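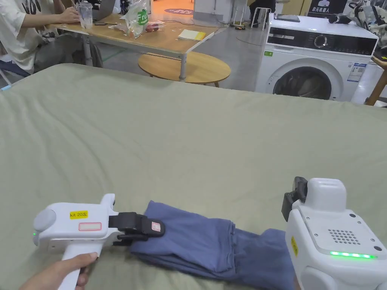 4.2. Plier sur une surface souple

La section précédente portait sur le tri. Nous passons maintenant au pliage proprement dit, en commençant par la surface sur laquelle il se fait. Dans les manuels d'économie domestique que nous avons dépouillés, le pliage est presque toujours décrit sur une table : plan dur, hauteur de hanche, tissu posé à plat. Les relevés du projet Tresthorpe donnent une autre répartition. Sur les 46 foyers suivis, le lit est la surface la plus souvent citée pour les grandes pièces et pour les pantalons, devant la table de repas et le dessus du lave-linge. Les personnes interrogées invoquent surtout la place disponible et, dans les petits logements, le fait que la table sert déjà à autre chose.

Cette concurrence entre les usages de la table se retrouve dans la plupart des pièces que nous avons étudiées. Ordinateur portable, papiers, gobelets et sachets y restent en place pendant que le linge se traite à côté. Le vêtement est alors porté directement du lave-linge, ou de l'étendoir, vers le couchage. Nous appelons cette organisation « pièce mêlée » et nous la distinguons de la buanderie séparée, où un plan de travail est réservé au linge.

Le couchage impose trois contraintes. Il est d'abord plus bas qu'une table, de sorte que l'opérateur se penche et voit le vêtement presque à la verticale. Il est mou ensuite : une pression exercée pour marquer un pli enfonce la surface, et le pli se forme en creux. Il est enfin couvert d'un drap ou d'une housse qui se froisse lui-même et qui suit le vêtement lorsqu'on tire celui-ci vers soi. Cette dernière contrainte est la moins documentée. Elle a pourtant un effet direct sur le codage, car un faux pli du drap placé sous un tissu mince peut être pris pour un pli du vêtement. Pour cette raison, les codeurs ont reçu la consigne de suivre les coutures et les ourlets, et de ne tenir compte du relief qu'en dernier recours.

Le codage lui-même suit la notation Drinow, que nous avons adaptée sur deux points. Dans sa version d'origine, la notation compte un pli dès que deux bords sont superposés. Nous avons ajouté un état intermédiaire, le « pli ouvert », pour les cas où les couches se recouvrent sans que les bords coïncident. Cet état est fréquent avec les pantalons, dont les jambes glissent l'une sur l'autre au moment où l'on rabat le bas vers la ceinture. Nous avons par ailleurs séparé la mise sous tension du pliage. La mise sous tension désigne tout geste dans lequel deux points du tissu sont écartés pour l'étirer, que la pièce soit posée, à demi posée ou levée.

La distinction mérite d'être précisée, puisqu'elle conditionne la lecture du tableau 3. La figure 4 correspond à une mise sous tension partielle : la pièce bleue est tendue en diagonale entre deux prises, un coin rassemblé et pincé d'un côté, le coin éloigné tenu de l'autre, tandis qu'une partie du tissu repose sur la surface rembourrée et que le reste pend par-dessus le bord. Aucun pli n'est codé dans une telle configuration. Si l'un des coins était ensuite ramené sur l'autre, le pli serait compté à partir du moment où les bords se touchent, et la mise sous tension garderait sa propre ligne dans la transcription.

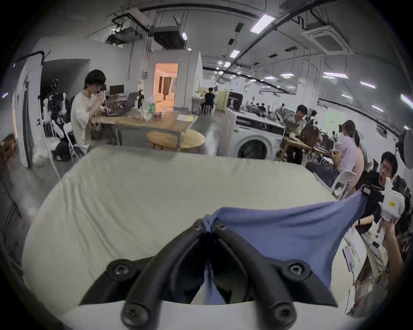 Le choix des points de prise varie selon la forme de la pièce. Pour les serviettes et les taies, les opérateurs prennent deux coins voisins et laissent pendre le reste. Pour les pantalons, ils cherchent d'abord la ceinture, puis le bas des jambes. Les vêtements sans coin franc, comme les pulls, donnent lieu à des reprises nombreuses ; la première prise y sert souvent à retrouver l'orientation du vêtement et elle est abandonnée aussitôt. Nous avons retenu 20 types de pièces, définis par leur contour à plat, et laissé de côté les chaussettes et les sous-vêtements, dont le rangement relève davantage de l'appariement.

Le corpus comprend 2 000 séquences de pliage, dont 1 000 sur couchage et 1 000 sur table. Une séquence commence au premier contact avec la pièce et se termine lorsque celle-ci est lâchée pour la dernière fois. Les pièces reprises plus tard, par exemple parce qu'une pile s'est affaissée, forment une nouvelle séquence. Les noms de matières et les catégories de grammage sont ceux du répertoire Ivitz ; lorsque l'étiquette manquait ou n'était plus lisible, la matière a été notée « indéterminée » et la séquence conservée.

Deux différences ressortent entre les deux surfaces. Sur table, le lissage intervient surtout après le pli : la main passe à plat sur le tissu et chasse l'air vers le bord. Sur couchage, il est plus souvent placé avant, et il est en partie remplacé par la mise sous tension. Les opérateurs semblent compenser ainsi l'absence d'appui ferme. L'autre différence tient au bord de la surface. Une table a une arête nette, contre laquelle on peut aligner un ourlet. Le bord d'un matelas est arrondi, le tissu y bascule, et la partie qui pend entraîne parfois le reste de la pièce. Les opérateurs habitués au couchage travaillent donc plus au centre, quitte à tendre les bras, ou bien laissent volontairement pendre une moitié du vêtement pour s'en servir comme d'un contrepoids.

L'encombrement final a été évalué avec l'indice Chatzigeorgiou, qui rapporte la surface de la pièce pliée à celle de la pièce étalée. Les valeurs obtenues sur couchage sont plus dispersées, en particulier pour les pantalons, et l'écart se réduit quand la pile est reprise à la main avant d'être rangée. Nous n'avons pas cherché à savoir si cette dispersion gêne le rangement dans l'armoire. Les foyers n'ont été interrogés sur ce point qu'au passage, et leurs réponses dépendent beaucoup de la profondeur des étagères.

Il faut enfin signaler une limite propre aux pièces mêlées. D'autres personnes y sont souvent présentes, assises à une table ou occupées sur un ordinateur, et l'activité de pliage s'adapte à elles : l'opérateur change de côté, réduit l'amplitude de ses gestes, évite de secouer les draps. Notre grille ne code pas cette cohabitation. Les séquences interrompues par un échange verbal ont été conservées lorsque la prise sur le tissu était maintenue, et coupées en deux dans le cas contraire. Les effets de cette règle sur les durées sont examinés en 4.3, avec ceux de la taille de la pile de départ.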